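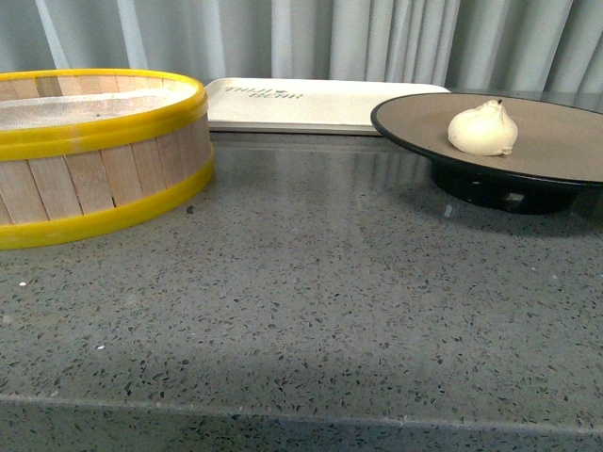 Sieve, white tray and turntable on the bench, with a small piece of dough on the plate.

Bun Bench FAQ - Grummont Kitchen, Lerness

What do I need to bring?
An apron and a container with a lid. Flour, sieves and turntables stay at the bench.

Which sieve should I use?
The deep one with the yellow rims and slatted wooden side. Sift 200 g of flour per batch, then tap the rim and leave the sieve flat on the counter.

Can I put dough straight on the turntable?
Yes, for shaping and pleating. Dust the plate lightly first. Pinch the top of the bun closed and let it rest 20 minutes before steaming.

How do I clean the turntable?
Wipe the plate with a damp cloth, then dry it. Check the middle, where crumbs of dough tend to stay. Do not put the base in the sink - water gets into the bearing. 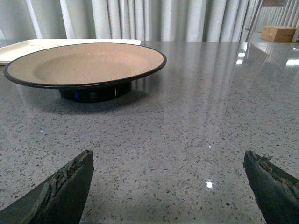 How many people can share a bench?
Up to 3. Larger groups should book the Bellamy room.

What does a session cost?
A full bench is $63, flour included. Fillings are sold separately at the Tarow counter, which closes at 4 p.m.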